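Home | Reviews | Bench Notes | Parts | About

We use cookies to remember your settings. Accept | Manage

Lendska G2 replacement finger kit, reviewed

The old fingers on our packing cell had worn to the point where they dropped things on principle. Lendska will sell you a new pair, screws included, for $113, and I've now fitted two sets, so consider me a reluctant authority.

The box holds the fingers, a bag of screws, a hex key made of cheese and a leaflet that shows step four twice. Throw out the key and use your own. Power the arm down, park the wrist at bench height and take the old screws out from the sloped side first. Ours had been threadlocked by an optimist. A few minutes with a heat gun settled it.

Fitting is easy. Alignment is where your afternoon goes. The tabs need to close parallel, and the leaflet's advice is to "adjust until correct." I used a feeler gauge and some language. After that, re-zero the grip width in the Tak controller – it keeps the old value otherwise and will happily close on air.

The first set came out at 3,467 cycles with light wear on the left tab. The second went on in December and is still there.

My test piece is lunch. A wrapped sandwich is soft, shiny and a different thickness at each end, and if the grip force is set too high you find out quickly.

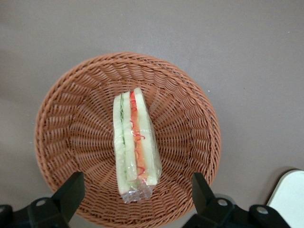

Photo: Satish Venkataraman / wrist camera

I start with the force at its lowest setting and come up a notch at a time, checking the bread and not the readout. Keep an eye on the twisted end of the plastic wrap, too, as a loose tail can catch between the tabs.

Harkwood's version costs more and comes with a proper key. I'd still buy the Lendska, and a key.

Contact | © Melturier Bench Notes | Back to top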